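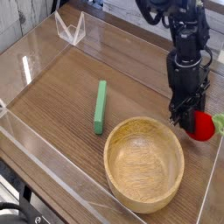
How to wash small plush toys without wrecking them

Quick version of what I do. Play food, little bears, keychain things, anything about fist size or smaller. Works for most polyester plush. Not for wool, not for anything with a battery in it.

What you need

A basin or a clean sink
Mild liquid soap, I use Cukel but any baby one is fine
Old pillowcase or mesh bag
Two towels
Soft toothbrush

Step 1. Check the seams

Squeeze it all over. Any stuffing poking out, sew it first. A small hole turns into a big one in water. Loose leaves, ears, tails — couple of stitches now.

Step 2. Test the color

Reds are the worst. Wet a white cloth, press it on the back for a minute. Pink on the cloth? Stop there, surface clean only, cold water and barely any soap. I ruined a whole batch for my nephew by skiping this, everything came out salmon.

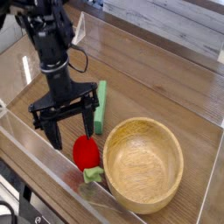

Red plush fruit. Test these before washing.

Step 3. Soak

Cool water, a small squirt of soap. Roughly 300 ml of water per toy if you're doing them one at a time, more is fine. Push it under, let go, push again. Ten minutes or so. Don't leave it overnight.

Step 4. Spots

Toothbrush, light circles. Go easy on felt, it pills fast and you can't undo it. Yarn bits, just dab.

Step 5. Rinse

Until the water's clear and it stops feeling slippery. Usually takes me 2 rinses, 3 if I got greedy with the soap.

Step 6. Get the water out

Roll in a towel and press. No wringing, the stuffing bunches up. Swap to the dry towel and press again.

Step 7. Dry

Air dry somewhere with a breeze, turn it every few hours. Squeeze the middle before you call it done. Outside dries way before the inside does and a damp middle goes musty. In July mine take a day, winter more like two.

Dryer? Only in the pillowcase, lowest setting, and check it a lot. Horácio Frade wrote in to say he does his on no heat with a tennis ball, haven't tried it.

Step 8. Fluff

Dry toothbrush against the nap, then with it. Pull any lumps apart with your fingers thru the fabric.

Storing them — breathable bag, not plastic. Bigger toys are a diffrent page, still working on that one.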